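About Semumik

Semumik collects outdoor driving examples for learning systems that steer small ground robots. Our library holds 2595 recorded runs on public roads.
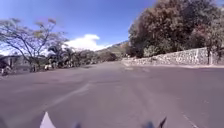
Road collection, stone wall on the right.

Each run is reviewed before it enters a training set. Reviewers label road edges, painted lines and surface repairs, and reject any run with missing steering data.

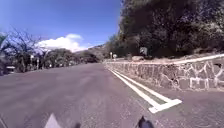
Double white lines along a bend, on a route planned by Themis Michailidis,
Head of Data Collection

Themis plans the routes and sets the labeling rules. He joined in February from Dokell. A route is repeated 15 times so the system gets more than one example of each bend.

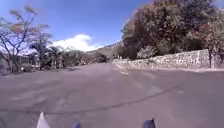 Tar-filled crack across the asphalt, labeled as surface repair.

Data requests go to Iraklis Chrysikopoulos at the Nikolaidis office.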